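Gripper Week at the Sink: Gallery

Posted 6 Dec 2019 in Bench Notes

Hi all! A bunch of you asked for pictures of the finger comparison, so I finally sat down and pulled a few together. If you missed the July post, the short version is that Pauline Stockdale and I have been swapping fingertips on the same gripper and trying each set on the same chores, and the sink corner at Ristport is where most of the arguing gets settled. We had two sets left on the list this round, the Mandagi pads (soft, a bit sticky, Pauline's favorite) and the Plellelholm ones (stiffer, cheaper, mine). Each set gets 200 grasps, and I score them from a stool with a clipboard like it's a diving meet.

Sponges first, always sponges first. They squash, they tip over, and they make every force setting look wrong. I started at 5 newtons and crept up to 9, and I still think the low end is nicer for anything squishy.

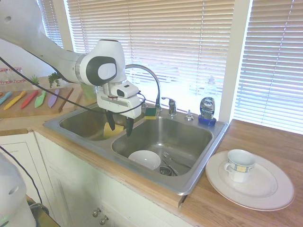

Fingers down in the left basin with the yellow sponge between them. Bowl and cutlery are over on the right.

My big complaint so far is cable routing. Every time we change fingers I end up redoing the loop near the wrist, and if I leave it too short the arm feels it on the far reaches. Pauline says I'm fussy. I say she has never had to re-run a whole batch on account of one zip tie! We did agree to slow down the approach moves near the back ledge, though — there's a lot of chrome back there and I flinch every time.

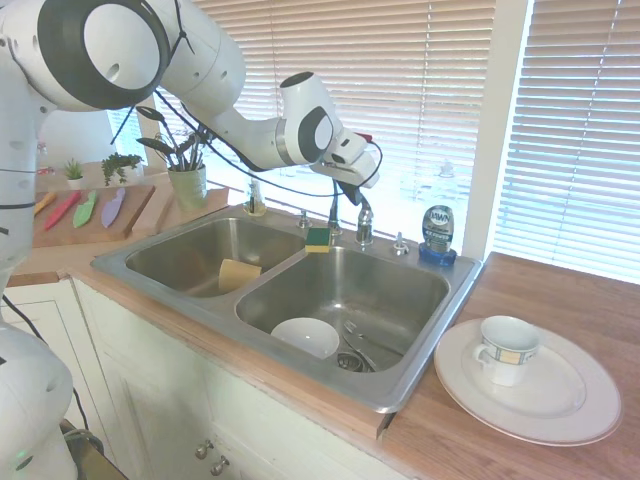
Up over the faucet area, gripper angled toward the back edge. Tan sponge on its edge in the left basin, the yellow and green one up on the divider.

Mugs were the part I was looking forward to. A handle gives you something to go for, but you have to decide early if you want the handle or the rim, and the controller (we're on Droltetden, the newer build) tends to change its mind halfway if the wrist camera gets a lot of glare off the steel. I lowered the exposure some and got pickier about the time of day. Pauline wants to just shut the blinds tighter. We'll try both.

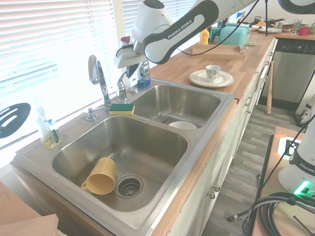

What's Next

Forks and spoons, which I've been putting off. Flat metal on flat metal is miserable for both sets of pads, and I'd like to try a thinner tip before I put any scores up. After that Pauline wants a long wear run, 1000 grasps on one set of Mandagi pads with no cleaning in between, and I've already told her she's the one sitting on the stool. If you have a fingertip shape you like for cutlery, leave it in the comments and I'll see if I can print one!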